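Juli, kurz nach sechs

Wach seit vier, weil die Amseln beschlossen haben, dass unser Hinterhof ein Konzertsaal ist. Irgendwann hab ich aufgegeben, Kaffee gemacht und mich mit dem Strickzeug auf den Balkon gesetzt, und jetzt schreib ich halt Tagebuch, bevor die Nachbarn aufstehen und der Tag losgeht.

Also, der Pullover. Der graue, der Endlospullover, den ich Noemi zum Geburtstag versprochen habe (der Geburtstag war im März, reden wir nicht drüber). Gestern Abend hab ich endlich die Passe fertig bekommen und dann gemerkt, dass ich auf der linken Seite 97 Maschen habe, wo es laut Anleitung glatte hundert sein sollen. Wo sind die hin?! Ich hab den halben Abend gesucht. Marlene meinte am Telefon, ich soll einfach in der nächsten Reihe drei zunehmen und den Mund halten, das sieht kein Mensch. Sie strickt seit dreißig Jahren und hat wahrscheinlich recht. Aber ich WEISS es dann, und jedes Mal, wenn Noemi das Ding anhat, schau ich ihr auf die linke Schulter.

Hab also aufgeribbelt. Elf Reihen. Und beim Aufribbeln natürlich die Wolle verknotet, und dann kam noch die Katze. Oso hält jedes Knäuel für eine persönliche Einladung und lag am Ende mittendrin und hat geschnurrt wie ein Traktor.

Zwischendurch hab ich mir überlegt, ob ich nicht einfach etwas ganz anderes anfange, etwas Kleines in Blau, das in zwei Abenden fertig ist. Das Blau geht mir seit Tagen nicht aus dem Kopf, so ein richtig sattes, bei dem man sofort gute Laune kriegt. 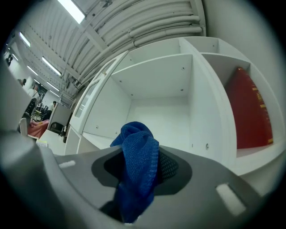
Fein gerippt und so blau, genau mein Blau!

Ich brauche nämlich dringend ein Erfolgserlebnis. Marietjie hat beim letzten Stricktreff ihre Decke fertig mitgebracht, mit Lochmuster und Zackenrand und allem, und wir saßen alle da und haben sie gestreichelt wie ein Haustier. Sie hat die Wolle aus dem Laden in der Fontana-Passage, wo ich mich nicht mehr reintraue, seit ich dort im Winter für einen Schal so viel Geld gelassen habe wie sonst für ein Paar Stiefel. Der Schal kratzt übrigens.

Gianni kommt am Abend zum Essen, Gianni Sartori, nicht der andere. Er will das Risotto machen und ich soll nur Wein besorgen und Salat waschen, damit kann ich leben. Vielleicht frag ich ihn, ob er mir beim Wickeln hilft, er hat so schön ruhige Hände. Letztes Mal hat er die Arme zwei Stränge lang hochgehalten, ohne zu jammern, und dabei die komplette Geschichte von seinem Vermieter und dem Wasserschaden erzählt. Inzwischen gibt es da bestimmt eine Fortsetzung.

Ach ja, und ich muss noch Knöpfe suchen. In Omas Blechdose müssten welche aus Horn sein, aber die Dose steht im Keller hinter den Umzugskisten, und da unten ist seit letzter Woche das Licht kaputt. Taschenlampe mitnehmen.

Jetzt klappert unten die erste Tür. Noch eine Reihe, dann dusch ich. Diesmal zähl ich laut mit.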